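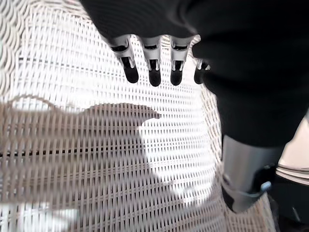

Close weave in flat off-white strips.

Kestalen Residents' Services
@kestalenservices
20/09/2022

1/14
Kestalen Residents' Services has revised its guidance on the laundry rooms at Corncombe House and Purba Court. This thread sets out the main points for residents. The full guidance can be read on the noticeboard in each building, and a large-print copy may be requested from the Sendport office. It takes effect in October.

2/14
Baskets first, as they account for a good part of the correspondence we receive. Residents may bring any basket they wish. Woven ones are welcome, but please run a hand over the inside before use. A strip that has lifted at a bend or along a row will catch on knitwear and tights, and the damage is usually blamed on the machine.

3/14
A woven basket should be brushed out with a soft dry brush and then wiped with a cloth wrung out in warm water with a little washing-up liquid. Dust settles between the strands and along the thicker rows. Leave the basket to dry fully in the open air. Please do not put it on or against a radiator.

4/14
Wet washing should not be left standing in a woven basket overnight. Where a load cannot be hung at once, line the basket with an old towel or use one of the plastic tubs kept under the folding table. The tubs are for use in the laundry room only and should not be taken upstairs. At Purba Court 2 of them are still missing.

5/14
Shallow trays are easier to manage at a front-loading machine than tall hampers. The contents can be seen without digging, and there is less bending for anyone with a bad back or hip. A tall hamper may of course be used for carrying, provided that it is not left in the walkway.

6/14
Before loading, open the door of the machine as far as the hinge allows and look into the drum. Socks and handkerchiefs belonging to the previous user are found most often at the back and in the fold of the rubber seal. Please place any such items in the lost property box and not on top of the machine.
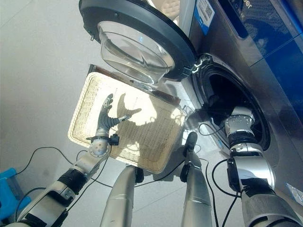
7/14
The door and the seal. When the cycle has finished, wipe the glass and the inside of the seal with the cloth provided and leave the door ajar. Residents have asked whether this is really necessary after every wash. It is. The musty smell reported at Corncombe House during the summer came from doors closed on damp seals, and it took several hot maintenance washes to clear.

8/14
Stickers and labels on the machines are to be left in place. The contractor uses them to identify each appliance when a fault is reported, and a machine with a missing label cannot be booked in for repair over the telephone. If a label is peeling, please tell the office. Do not trim it or tape over it.
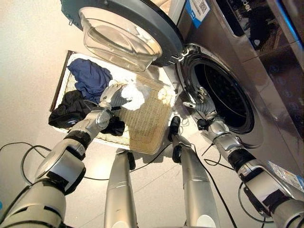

9/14
Sorting is best completed before the first item goes into the drum, with the basket set down close to the open door. Keep the pale and fluffy things out of a dark load. White fleece or towelling beside navy blue and black clothes, all in the one tray, is a common enough sight in any laundry room, and it is at this point that the two should part company. Lint from the white will show on the dark for several washes, and a new navy garment may well return the compliment in dye.

10/14
On temperature. The guidance gives 30 degrees — no, our apologies, the printed sheet at Purba Court gives 30 and the correct entry is to follow the care label on the garment. A corrected sheet has been put up. We are grateful to Sulastri Simanjuntak of the residents' panel for pointing out the discrepancy.

11/14
Loading. Turn dark clothes inside out, fasten zips and empty all pockets. Paper handkerchiefs remain the most frequent cause of a second wash. Items should be put in one at a time and shaken apart as they go, and a hand should still fit comfortably above the load once everything is in. Before closing the door, check that no sleeve or strap is resting on the rim of the opening.

12/14
Powder and liquid go in the drawer. Tablets and capsules go in the drum, at the back, ahead of the clothes. Fabric softener is not recommended for towels, as it reduces their ability to take up water. Residents who share a bottle are asked to write their flat numbers on it. Unmarked bottles will be cleared from the shelf at the end of each month.

13/14
Booking. Slots may be reserved up to 28 days ahead by means of the sheet on the laundry room door. A load left in a machine for more than 20 minutes after the end of the cycle may be moved by the next user to a clean tub. We ask that this be done with care, and that the tub be left where the owner will see it — on the folding table and not behind the door. Please do not place another household's washing in the dryer.

14/14
Questions about the guidance should be addressed to Yiğit Şimşekoğlu, Residents' Services, at the Sendport office. Faults should continue to be reported on the repairs line and not in reply to this thread, which is read during office hours only.

Kestalen Residents' Services
@kestalenservices
Further to 3/14, a resident has asked about bleach on white or cream woven baskets. We would advise against it. It may leave the strips brittle and the colour uneven. Bicarbonate of soda on a damp cloth may be tried on a small patch near the base, and should be wiped off again with clean water.

Kestalen Residents' Services
@kestalenservices
Further to 9/14, we have been asked whether a grey load counts as light or dark. Mid-grey and darker should be washed with the darks. Pale grey may go with the whites once it has been through a few washes on its own.

Kestalen Residents' Services
@kestalenservices
Further to 13/14, the booking sheet for October is now on the door at Corncombe House. The sheet for Purba Court will follow once the new clip has been fitted. Bookings already written on the old sheet will be carried across by the office and need not be entered again.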